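Resura

Resura is a web directory that publishes short profiles of small commercial websites, among them vacation rentals, craft shops and toy sellers. It is operated by Dresex, a hosting company based in Gindcombe, and is free to use.

Overview

Each profile combines text taken from the site itself with technical details of the server on which it is hosted. A typical entry gives the page title, a list of topics, the server software, the IP address and the name servers on record. Entries are grouped into 12 categories. The directory opened with 870 profiles and later grew to 3691, mainly through the purchase of Coelho, a smaller directory of travel sites.

Data collection

Profiles are built by an automated crawler, which visits each listed site every September. Sites that fail to respond on 5 consecutive attempts are marked inactive, and their profiles are removed from search results. Owners may request a correction or removal by writing to the operator.

Topics

Topic labels are drawn from page titles and link text, and a single site may carry several of them. Labels for toys and play food tend to be narrow. A toy sushi roll piece, with a white speckled outside imitating rice and a filling of green, yellow and red, may be listed under Toys, Play Food and Sushi at once. Duplicate labels are merged when a profile is next updated.
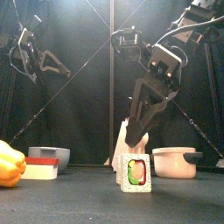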